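Climholm Clothing Exchange to open second site in October

July 20, 2021

The Climholm Clothing Exchange has today confirmed that it will open a second site in October, in the former Lelero shoe shop on Chung Street. The new premises will allow the Exchange to take in adult clothing for the first time on a permanent basis, with children's wear and school uniform remaining at the existing address on Dereck Road.

The Exchange has 494 registered members, who hand in clothes that are clean and fit to wear and receive credits to spend on other items. Membership will continue to be free of charge to residents of Climholm and the 11 surrounding parishes. Existing members will not need to register again - current cards will be accepted at both sites.
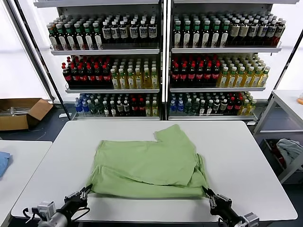

A light green garment, partly folded, on a white table.

The Chung Street site will have 58 rails, two fitting rooms and a small repairs counter, where buttons and zips can be replaced at cost price. Step-free access will be provided from the rear car park. Opening hours will be published in September, once the fitting-out work has been signed off.

Jui-lin Tu, Director of the Climholm Clothing Exchange, said: "Our members have asked for more room for adult clothing for a long time, and we are very pleased to be able to offer it. Coats and workwear are in particular demand, and we would ask anyone with good items to spare to keep them for us until the autumn."

Adult clothing cannot be accepted at Dereck Road before the new site opens, as there is no storage available. Donations of school uniform are welcome throughout the summer holidays. Shoes, bedding and curtains are not accepted at either site.

The lease on the Chung Street premises has been agreed for an initial term of two years.

ENDS

Notes to editors

Interviews with Jui-lin Tu can be arranged through the Exchange's press desk at Dereck Road. Visits to the Chung Street site are by appointment only until building work is complete.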